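Luvport装包测试

Luvport装包测试（英语：Luvport Bagging Test，常简称“Luvport测试”）是一套用于比较双臂机器人末端夹爪、相机布置和控制器的桌面测试方法。测试要求两条机械臂在同一张桌子上配合，由一侧夹爪稳住一只软质拉链包，另一侧夹爪拾取小型玩具并放入包内。该方法由吉塞拉·基罗加（Gisela Quiroga）主持制定，最初用于Hekix系列夹爪的选型，后来也用于Lumenta腕部相机和Irnileo控制器的对比。

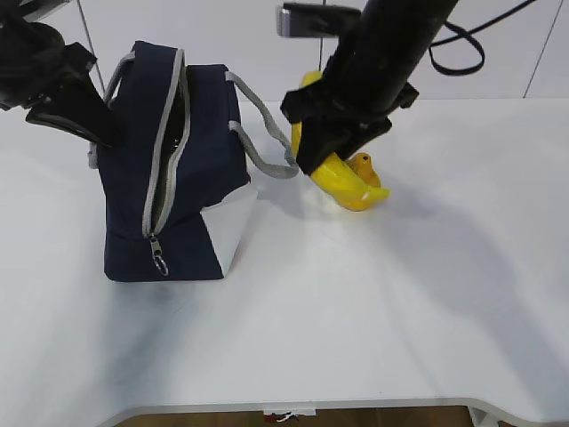
Luvport测试中的双臂工作台，左侧为深蓝色拉链布包，右侧夹爪夹持玩具香蕉。

名称

“Luvport”原为测试台所在项目的代号，起初涵盖夹爪选型、线缆管理和操作界面三部分工作。后两部分先后并入其他项目，代号留给了装包测试。早期内部文件中另有“软包测试”和“双手装包”两种叫法，指的是同一套流程。中文资料多直接保留外文代号，也有作者写作“卢夫波特测试”，使用不广。

背景

在Luvport测试之前，项目组评估夹爪时主要采用单臂抓放，即把一件刚性物体从桌面一侧移到另一侧，记录是否掉落。这种做法操作简单，重复性也好，对不同夹爪的区分能力却有限。几款候选夹爪在木块和塑料杯上的成绩接近，换到布料、提手一类柔软部件上，表现差别很大。负责夹指设计的西特拉莉·萨利纳斯（Citlali Salinas）在选型报告中指出，单臂抓放没有反映出手指侧面形状的影响，也没有反映出夹爪在长时间保持夹持时的滑移。

基罗加随后提出以软质拉链包作为主要测试对象。拉链包的外形会随夹持位置改变，开口的大小也会变，一侧夹爪的动作会直接影响另一侧的难度。按照她的设想，测试结果应当能够回答一个较窄的采购问题：在机械臂和桌面不变的情况下，更换夹爪、相机或控制器中的某一项，装包任务会受到什么影响。

测试台

机械臂

测试台使用两条黑色机械臂，从桌子后侧上方伸向桌面，一左一右。两臂的基座位置在一轮测试中保持不变，更换夹爪后须重新标定工具中心点。规程允许使用其他型号的机械臂，条件是同一组对比中的所有条件都采用同一对机械臂。

线缆的走向单独列为检查项目。腕部相机和夹爪的线缆须在手臂外侧留出弯曲余量，手臂转到行程两端时不得拉紧，也不得扫过桌面物体。在早期的试运行中，多次中断是由线缆牵扯造成的，与夹爪性能无关，这些试次后来都被列为无效。

桌面与背景

桌面为白色，后方为浅色墙面。规程要求背景上不得张贴图案，墙面接缝可以保留。灯光从固定方向照射，允许在桌面上形成柔和的阴影。谢绮雯（Yee-man Tse）负责相机部分，她主张保留阴影。在她看来，完全消除阴影会使基于深浅对比的检测算法得到过于理想的输入，测出的成绩难以用到普通房间里。

桌面上不贴定位格线。物体的起始位置由一张透明模板确定，摆放完毕后模板移走。

测试物体

标准物体分为容器和装入物两类。

容器为一只深蓝色布包，外形方正，带浅灰色拉链和灰色提手。拉链为半开状态，开口宽度在每次试验前恢复。包内为黑色，与包外的颜色接近，开口边缘在彩色图像中不易分辨，选用这只包也有这方面的考虑。规程没有规定必须使用某一厂家的产品，只要求同一轮对比使用同一只包，磨损明显时连同此前的数据一起注明。

装入物包括黄色玩具香蕉和黄色小鸭形玩具。香蕉细长而弯曲，夹爪可以从多个方向接近，但夹住以后的朝向决定它能否顺利进入开口。小鸭形玩具体积小，轮廓圆，夹指平行闭合时容易向前或向后挤出。两件物体颜色相近，摆放时允许互相遮挡，视觉部分须自行把它们分开。

附加物体由各组自行选择，结果单独列出，不计入标准成绩。

比较对象

夹爪

首轮比较的夹爪为Hekix的三种型号，在规程中分别称为甲型、乙型和丙型。

甲型采用细长的平行手指，指尖较窄，适合夹住提手、布边和拉链附近的折边。手指较长，接触点远离驱动部分，夹持较重物体时指尖有可见的张开。

乙型手指较短，接触面宽，表面覆有软垫。乙型在拾取香蕉时对接近角度不敏感，偏离理想位置也能夹住。它的缺点出现在桌面附近：手指外缘较厚，拾取贴近布包的小物体时常先碰到包身。

丙型为自适应结构，手指受力后会向物体弯曲。丙型夹持小鸭形玩具较稳，很少挤出。用于稳住布包时，弯曲的手指会把布料卷入指间，松开后有时不能立刻脱离，须加入一个后退动作。

三种夹爪的额定开合速度不同。为避免速度影响比较，首轮测试把闭合速度统一限制在三者中最慢的一档。萨利纳斯对这一安排持保留意见，认为甲型因此没有发挥出快速修正位置的能力。规程的修订版增加了一组不限速的选测项目。

相机

相机部分比较两种布置。第一种只使用固定在工作区外的相机，第二种在此基础上增加安装在手臂腕部的Lumenta相机模块。

固定相机可以同时看到布包和两件玩具，适合决定先后顺序和手臂的大致路径。手臂伸到桌面上方以后，夹爪常常挡住被夹物体的一部分，固定相机无法确认指尖与物体的相对位置。腕部相机补足了这一段视野，但在夹住物体之后，画面的一大部分会被物体本身占据，对放入阶段帮助有限。

腕部相机还带来标定问题。模块安装在手臂末端附近，受到轻微碰撞后角度会改变，改变的幅度用肉眼不易发现。谢绮雯为此制定了一项简短的复核程序：每次更换夹爪后，以及每次发生碰撞后，手臂移动到固定姿态，对准桌边的参照点，比较读出的位置与记录值。偏差超过限值时，自上一次复核以来的试次须标注为“标定存疑”。

控制器

参与比较的控制器有两种，一种是测试台原有的位置控制器，另一种是Irnileo控制器。后者在位置控制之外加入了力的限制，手臂遇到阻力时会降低推进速度。

控制器部分由巴瓦娜·拉伊（Bhavana Rai）负责。她规定两种控制器必须接收相同的目标序列，且从图像采集到指令发出的延迟统一设为40毫秒。原有控制器本来可以做到更低的延迟，统一以后其跟踪误差略有增加，但两者之间的差别更容易归因于控制方式本身。

测试条件

首轮测试的条件由四个因素组合而成：夹爪三种，相机布置两种，控制器两种，布包位置两种，共24个条件。布包位置分为“靠左”和“居中”。靠左时，左臂活动空间较小，右臂需要移动较远；居中时，两臂的工作范围重叠，相互避让的要求较高。

每对夹爪左右同型。规程没有在首轮安排左右混装，理由是条件数会大幅增加，更换和标定所需的时间也会随之增加。混装后来作为扩展项目出现，见下文“修订”。

测试流程

一次试验分为准备、稳包、拾取、放入和撤离五个阶段。

准备阶段由操作员恢复布包形状和拉链开口，用模板摆放玩具，然后退出工作区。两臂位于起始姿态，夹爪张开。

稳包阶段由左臂完成。左侧夹爪接近布包上部，在提手附近夹住或压住包身，使开口保持可用。规程对具体接触点不作限制，只要求布包在后续阶段不倒下、不离开桌面。

拾取阶段由右臂完成。右侧夹爪夹住一件玩具并抬起。物体的顺序由系统自行决定，操作员不得提示。从桌面上推移物体以便夹取是允许的，推出模板范围则判为失败。

放入阶段，右臂把物体移到开口上方，调整朝向后松开。物体完全进入包内即为成功；卡在开口处、部分露出的，记为“部分放入”。左臂可以在此阶段移动，以便拉开或转动布包。

两件玩具处理完毕后，双臂撤离，左侧夹爪最后松开。布包在撤离过程中倾倒，物体掉出的，按掉出后的状态评分。

单次试验的时限为300秒，计时从两臂离开起始姿态时开始。超时后手臂停止，按当时的状态评分。

记分

标准记分分为任务得分和过程记录两部分。任务得分按每件玩具的最终状态给出，完全放入得两分，部分放入得一分，其余不得分。过程记录不折算为分数，包括下列内容：

夹持滑移。指夹爪闭合以后，物体相对手指发生可见移动。
重复夹取。指松开后再次夹取同一物体。
容器位移。指布包底部离开起始位置的距离。
臂间避让。指一侧手臂因另一侧接近而停顿或绕行。
人工中止。指操作员按下停止按钮，须写明原因。

评分由两名人员根据录像分别完成，意见不一致时由第三人裁定。洛雷娜·卡夫拉尔（Lorena Cabral）编写了评分手册，其中篇幅最长的一节用于说明“部分放入”的界限。手册规定，从固定相机的画面中能看到物体任何一部分高出开口边缘，即不能判为完全放入，布料自然下垂遮住物体的情况除外。

首轮测试

首轮测试共得到674次有效试验，结果汇编成内部报告，于2019年8月19日发布。由于设备检修和无效试次的剔除，各条件的试验次数并不相等，报告在比较时按条件分别列出，没有合并为单一排名。

夹爪方面，甲型在稳包阶段的表现最好，夹住提手附近的位置后，布包很少转动。乙型在拾取香蕉时重复夹取次数最少。丙型在小鸭形玩具上得分最高，但撤离阶段因布料卷入而造成的倾倒也最多。报告的结论是，三种夹爪没有一种在两侧都占优。

相机方面，增加腕部相机后，拾取阶段的改进明显，两件玩具相互遮挡时尤其如此。放入阶段的得分在两种布置之间没有稳定的差别。报告认为，原因在于香蕉被夹住后遮挡了腕部相机的视野，系统此时仍主要依靠固定相机判断开口位置。

控制器方面，Irnileo控制器减少了容器位移，右臂碰到包口时，布包多数情况下仍能保持站立。代价是单次试验的用时变长，超时的试次多于原有控制器。拉伊在附录中说明，超时集中在布包居中的条件下，与两臂反复避让有关，调整避让距离后有望缩短。

布包位置对成绩的影响超出预期。居中放置时，三种夹爪的得分都低于靠左放置，且乙型下降最多。萨利纳斯把这一差别归因于乙型机身较宽，在两臂靠近时更早触发避让。

选型结果

项目组根据首轮报告，决定左臂采用甲型，右臂采用乙型，腕部相机保留，控制器改用Irnileo。这一组合本身没有出现在首轮的条件中，基罗加在决定中要求先完成混装测试再行采购。混装测试于次年1月进行，结果与预期大体一致，右臂在包口附近的碰撞略多于预计。

丙型没有入选。报告同时建议保留一对丙型夹爪，用于圆形和易挤出物体的后续试验。

修订

规程发布后有过两次主要修订。

第一次修订增加了左右混装和不限速两个选测项目，并对拉链开口的恢复方法作了更详细的规定。原文只要求“半开”，不同操作员恢复后的开口差别较大。修订版改为以拉链旁的记号为准，拉链头停在记号处，再用手指把开口两侧抚平。

第二次修订涉及视觉部分。原规程中两件玩具的摆放位置固定，系统有可能依靠记住的位置完成任务。修订版要求在模板范围内随机选取位置和朝向，随机序列在测试前生成并存档，各条件使用同一序列。按照旧规程取得的数据仍可引用，但须注明版本。

评价与争议

Luvport测试的主要优点在于所需物品简单，准备时间短，双臂配合的要求明确。它把稳包和拾取分给两侧手臂，使同一款夹爪在两种不同用途下的差别得以显现。

批评意见集中在以下几个方面。卡夫拉尔认为，任务得分的分级过粗，一次放入和多次尝试后放入得分相同，只看得分会掩盖夹爪之间的差别。她主张把重复夹取次数纳入得分。基罗加不同意，认为折算系数难以确定，应由使用者根据自己的需要阅读过程记录。两种意见都收录在评分手册的附注中。

另一项批评针对布包。布料在反复夹持后会变软，后期试验与早期试验的难度可能不同。首轮测试采用了打乱条件顺序的办法减轻这一影响，没有对布料的变化作直接测量。有意见建议定期更换新包，也有意见认为新包较硬，开口形状与使用过的包差别更大，更换反而会引入新的波动。

此外，标准物体只有两件，且都是较轻的玩具，测试结果不宜用来推断夹爪对较重物体或易碎物体的表现。规程的适用范围一节对此有明确说明。

与其他测试的区别

单臂抓放测试只考察一条手臂对单个物体的拾取和放置，容器通常为刚性盒子。Luvport测试的容器会变形，并且需要另一条手臂持续参与。

布料折叠测试同样使用双臂和软质对象，但没有装入物，评分以最终形状为准。Luvport测试不评价布包的最终形状，只看物体是否进入包内以及过程中的位移。

拉链操作测试要求夹爪夹住拉链头并拉动。Luvport测试的标准项目不包含拉合拉链，布包上的金属拉链头仅作为可能造成勾挂的部件存在。曾有人提议把拉合拉链作为第六阶段，由于三种候选夹爪在预备试验中都难以稳定夹住拉链头，提议没有采纳。

参见

双臂机器人
平行夹爪
自适应夹爪
手眼标定
力控制
柔性物体操作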